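Dultley gets its night freighter back, with conditions

25 May 2023

After fourteen months of sending its parcels down the motorway like everyone else, Dultley is to have an overnight cargo flight again. Tratberg Air Freight has confirmed that it will take over the old mail run to Itarton from the end of the summer timetable, using a pair of converted turboprops and, by all accounts, a great deal of patience.

Long-standing readers will remember the previous service. It left at ten past eleven each night, or at twenty to one, or the next morning with apologies. It carried mail, machine parts, cut flowers and for one memorable winter a weekly consignment of live crabs, whose handling notes ran to more pages than the aircraft's. When the mail contract went to road, the flight went with it, and the cargo shed has been used since then to store airport Christmas trees.
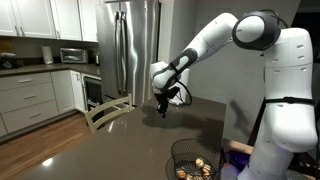 Tratberg's version will be more modest. Each aircraft can lift 6 tonnes on a good day, and a good day at Dultley means a dry runway and the wind coming from anywhere but the reservoir. The flight to Itarton takes 103 minutes on the published schedule. Anyone who has flown into Itarton will know that the last ten of those are spent looking at it from various angles while somebody decides which end to use.

The conversion work has been done by Hoani, the engineering outfit on the south side of the field, who took the seats out of the first aircraft in March. A large cargo door was considered and then priced, after which it was considered less. The turboprops will keep their original rear door with a widened frame, a roller floor and a net at each bulkhead. Loading will be by hand and by belt. This rules out full-size pallets, and also pianos, a question that apparently came up at the open evening more than once.

"We're not pretending it's a jumbo," said Kirstin Cowie, Tratberg's head of network. "It's a van that goes over the hills. If you've got a box and it needs to be in Itarton by breakfast, we'd like to talk to you."

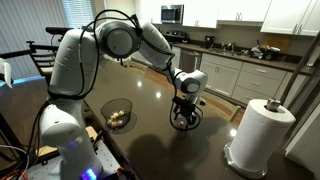
The hours will be the sticking point, as they always are. The planning consent for night movements was never withdrawn when the old service stopped, but it was written for a quieter age and a politer aircraft, and it allows one departure and one arrival between eleven and six. A late inbound flight therefore uses up the only slot going, and the outbound crew can settle down with the vending machine until morning. Tratberg says it has built the rotation with this in mind. The residents' group says it has heard that before, and has sent in 148 comments to prove that it was listening.

Some of those comments are about noise. A fair number are about the lights on the perimeter road, which have been stuck on since the resurfacing and which have nothing to do with cargo at all - though the airport has promised to look into them, in the tone of someone who has promised it already.

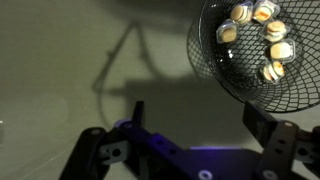
For local shippers, the practical points are these. Bookings open in August through the Tratberg desk in the old flying club building (use the side entrance; the front one sticks). Cut-off for general freight will be nine in the evening, and half past seven for anything classed as dangerous goods, a category that takes in more of what's in your garage than you'd think. Single items over 3 metres will need to be agreed in advance with the ramp team, who own a tape measure and aren't shy with it.

Rates have not been published. The Christmas trees will be moving to the fire station.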